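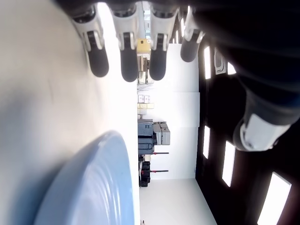
# About Homstead

Homstead is a residential cooking school for adults. It was founded by Indira Lobo, who had taught evening classes for years and wanted a place where students could stay long enough to learn a full season's work in the kitchen. The school occupies the former Chacko dairy, and the old milking hall now serves as the main teaching kitchen.

## What we teach

The core program runs for 60 days and begins each September. Students study bread, stocks and sauces, preserving, butchery and menu planning. They also keep a written record of every dish they prepare, and tutors review these notebooks with them every second week. Short courses are offered in spring — pastry and cheese are the most requested.

Each intake is limited to 57 students, who work in groups of 6 under one tutor. No earlier training is required. Applicants submit a letter and attend an interview, either at the school or by telephone.

## Our staff

Isla Rennie has led the school as principal since the founder's retirement from daily teaching. Ms. Lobo remains a member of the board and gives the opening lecture on knife care.

## Housing and fees

Students live in two houses, Bultico and Gradar, both a short walk from the kitchens. Fees cover room, board and ingredients. Knives and aprons are not included, and a list of suitable items is sent with the letter of acceptance. Payment may be made in full or by term.

Page last reviewed 24/11/2020.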